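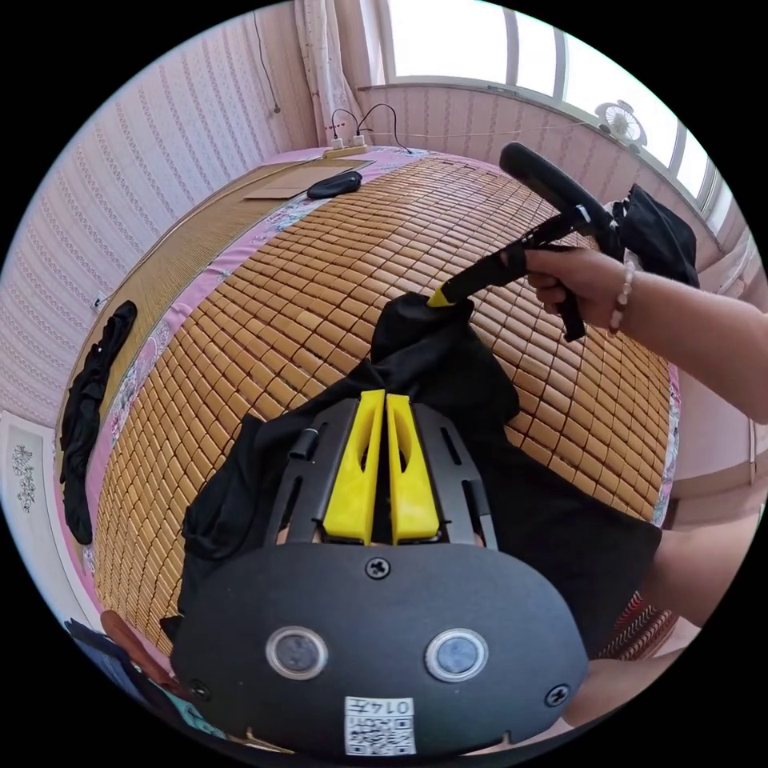

図9-1 黒い本体と黄色い二本の指

第9章 小売業の資金繰りと再建手続

店がつぶれる理由を学生に尋ねると、たいてい「売れなかったから」という答えが返ってくる。では、よく売れていた店がつぶれるのはなぜか。本章で扱うのはこちらの、いくらか意地の悪い問いである。

家庭用品チェーンのドスターは、ニストヴィルの一号店から始めて100店舗まで増えた。レジの前には毎日行列ができ、創業者のビンタ・ユスフは行列の写真を社長室に飾っていた。困ったことに、銀行は写真を担保に取らない。出店費用は借入金でまかなわれ、その返済期限は、在庫が現金に変わるよりも律儀に早くやって来た。

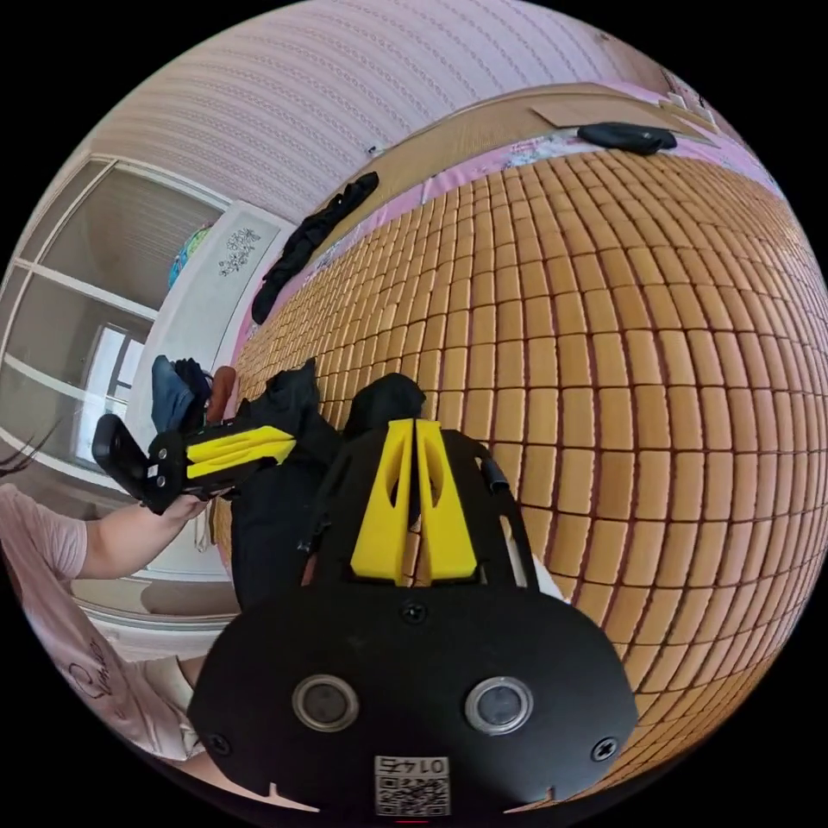
図9-2 黒い布に押し当てられた指

最初に動いたのは仕入先のエコノムーである。支払条件を月末締めの翌々月払いから現金前払いに改めた。通知は丁寧な文面で、末尾には今後の変わらぬお引き立てを願う一文まで添えてあった。信用とは、なくなるときほど礼儀正しいものらしい。資金は13週間で底が見え、2月、ドスターは再建手続の申立てを決めた。 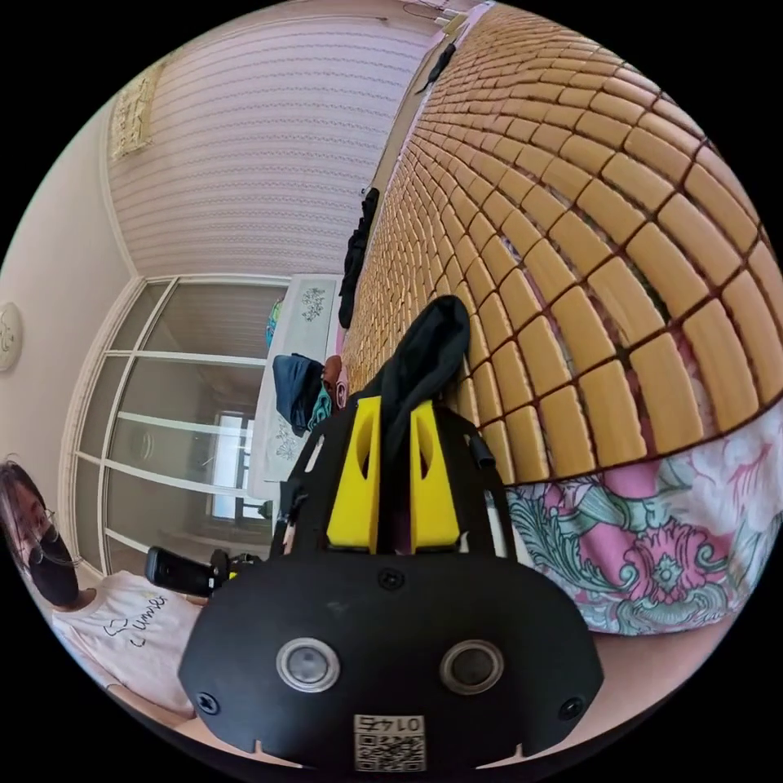
再建手続の申立ては、清算とは別のものである。店は開いたままで、客は昨日と同じ棚から同じ靴下を買う。変わるのは債権者の側で、個別の取立てが止まり、順番に並ばされる。とはいえ、手を離してくれるわけではない。黒い布をつまんだ二本の黄色い指を思い浮かべれば、担保権者の姿勢はだいたいわかる。布のほうは折れ曲がり、くしゃくしゃになっているが、まだ挟まれている。管財人ネカ・ダンラディの仕事は、その指の力をどこまで緩めてもらうかの交渉であった。

ドスターは19店舗を閉じ、ヴァドポートの倉庫を売り、従業員800人の雇用を残した。この数字を成功と呼ぶかどうかは、読者が株主か従業員かで変わる。9.1節では、まず資金繰り表の読み方から始める。電卓を用意されたい。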